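Bread baskets: lined or bare?

Forum > Kitchen and Table > Serving and Storage
Started by kerstin_kohlhase, September 2025
Replies: 9

kerstin_kohlhase
We do breakfasts for a small guest house, 687 of them last year by my book, and I am replacing the bread baskets. The old ones were round and the longer rolls never sat properly in them. I have settled on rectangular with rounded corners, but I can't decide on two points.

1. Cloth liner or no liner. My sister says bare wicker is unhygienic. I have always thought the cloth traps steam and the bottom of the roll goes soft.
2. Natural willow or the plastic weave. The plastic can go in the sink. I like the look of the natural one more.

Budget is 80 for the lot, I need six.

rev_kartha
Plastic weave, no liner. We used willow in the café for two years and the crumbs got down between the strands and stayed there. You end up going round the corners with a toothbrush. With the plastic sort you bang it upside down over the bin, rinse it and stand it on end to dry.

I'd buy all six from the same batch if you can. The colour varies a lot between deliveries.

benkramer
I disagree with Revathi about the liner. Anything with a glaze or layers will shed on the weave and you'll be picking flakes out whatever it's made of. A plain cotton napkin costs next to nothing and goes in with the towels. Put the bread in once it has cooled and there's no steam to trap.

rev_kartha
Ben, at half six in the morning nobody is waiting for rolls to cool. They go from the rack to the table. Six napkins a day is also a fair bit of ironing over a year.

benkramer
I don't iron them.

oriana.f
Whichever you get, look at the rim before anything else. I had some from Eter where the edge was only a strip bent over and stapled, and it came away in the first month. A braided rim that runs the whole way round will last a lot longer, and it gives you something to hold when you carry it through.

The sides matter as well. Slightly flared is good because you can get your fingers or the tongs in. Straight sides look neat in the shop but you squash the end of the roll getting it out.

This is the shape I mean, with one of the twisted rolls in it.

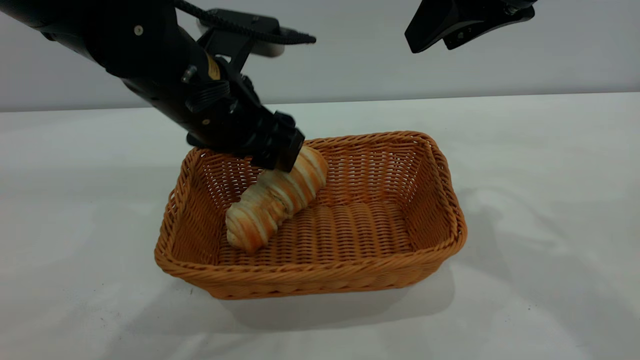 kerstin_kohlhase
Thank you Oriana, that is very close to what I had in mind. Is the weave natural or plastic? And does a longer roll go in flat, or do you have to prop it against the side?

oriana.f
Couldn't tell you for certain on the weave, I'd go by touch. Natural feels drier and catches on a sleeve. For the rolls, I lay them on the diagonal with one end up towards the back edge. That way people take hold of the raised end and leave the others alone. On a white table the orangey tan looks warm enough that I wouldn't bother with a napkin, but that's taste.

Siv L
Coming at this from the baking side. Striped and twisted rolls look best with nothing under them, and a patterned napkin fights with the bands. If you want a liner, use plain white or unbleached and keep it below the rim.

On softness, Kerstin is right that cloth does it, but it depends how long they sit. Under twenty minutes I can't tell the difference. Over an hour and the underside is leathery with a liner and fine without. A ribbed woven floor lets a bit of air under.

Also, don't fill the basket. One layer only. If you stack them the bottom ones lose their shape and the glaze sticks to whatever is on top.

benkramer
One layer in a basket that size is hardly any rolls. You'd be up and down refilling it all morning.

Siv L
Yes. I'd sooner refill.

rev_kartha
Same here. Half-empty and topped up beats a heap.

kerstin_kohlhase
Right, I have made up my mind on most of it. Plastic weave if I can find one with a proper rim, flared sides, rectangular. No liner for the rolls, and I'll keep two napkins back for the sliced loaf, which Ben is probably right about.

Lellis have a set of six inside the budget but the photos don't show the rim close up. Gallagher have a similar one sold singly and it works out dearer. Has anyone bought from either?

oriana.f
I've had Gallagher ones for more than two years, the oval. Rim is still tight. One has faded where it stands by the window. Never tried Lellis.

benkramer
Lellis, yes, but trays and not baskets. They took them back without fuss when one arrived bent. I'd order the set, check the rims when it comes and return it if they're stapled.

kerstin_kohlhase
I'll do that. Does anyone know if the plastic ones can go in the dishwasher, or is it hand wash only?

rev_kartha
Hand wash. Mine went wavy along the long side on the hot programme.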